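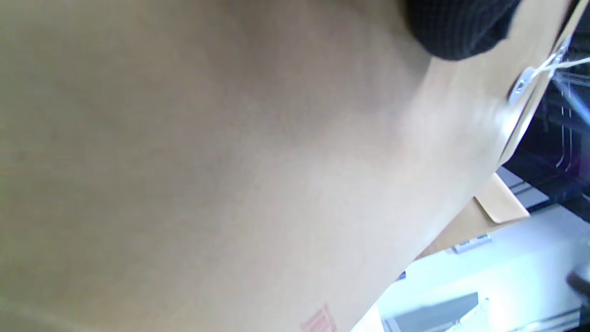 Chapter 5
Feeding the Growing Puppy

I fed my first puppy by eye, and I fed her too much. She was a big, cheerful farm-bred girl from outside Srithong (all paws and belly!), and I filled the bowl whenever she looked at me, so she put on weight faster than her legs could handle. My vet in Brerkgate sent me home with a kitchen scale and a stern look.

So this chapter starts with the scale. We'll weigh the pup, work out a day's food in grams, and split it into meals. My own notebook from that February has her on 578 grams a day when she should have been nearer 62 percent of that – I still wince when I read it.

You'll need the growth chart from the end of Chapter 4. If your pup is a large breed, read the section on calcium before you change anything in the bowl. Small breeds come after that, and they have their own troubles, mostly with skipped meals.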